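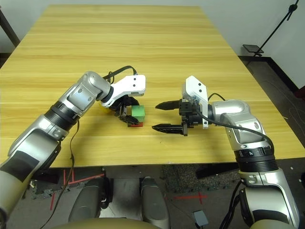 *Fachbereich Maschinenbau und Mechatronik, Projektgruppe Tullance*

**Zwischenbericht: Sammeln von Demonstrationen für das Stapeln mit zwei Armen**
Nima Shokri, Nest Bellis
1. April 2021

## 1. Aufgabe

In unserem Projekt soll ein zweiarmiger Roboter lernen, kleine Bauklötze zu stapeln und von einem Greifer in den anderen zu übergeben. Das Verfahren lernt aus Beispielen, die ein Mensch durch Fernsteuerung vorführt. Dieser Bericht behandelt nur die Aufnahme dieser Beispiele. Das Training beginnt im Oktober.

## 2. Ablauf einer Aufnahme

Die Arme stehen an der vorderen Tischkante, einer links und einer rechts. Der linke Greifer führt den grünen Würfel auf den roten Klotz, der rechte wartet mit geöffneten Fingern und ist auf den Würfel gerichtet. Aus dieser Stellung kann die Übergabe beginnen. Auf dem Boden sind Markierungen aus rotem Klebeband angebracht.

Eine Person bedient die Steuerung, die andere startet die Aufzeichnung mit der Software Sullero und schreibt das Protokoll. Nach jeder Aufnahme werden die Klötze von Hand neu verteilt.

## 3. Stand der Daten

Bis jetzt haben wir 80 Demonstrationen gespeichert. Davon mussten wir sechs verwerfen: Bei fünf ist der Würfel während der Übergabe gefallen, bei einer fehlten die Gelenkwinkel des rechten Arms. Die verworfenen Aufnahmen liegen in einem eigenen Ordner, damit man sie später als negative Beispiele benutzen kann.

## 4. Schwierigkeiten

Am Anfang haben wir beide sehr verschieden gesteuert. Nima schließt den zweiten Greifer, bevor der erste loslässt, Nest hat den Würfel zuerst abgestellt. Wir haben uns auf die erste Art geeinigt und die älteren Aufnahmen entsprechend gekennzeichnet.

Offen ist noch die Frage, ob wir auch Beispiele mit vertauschten Rollen der Arme aufnehmen sollen.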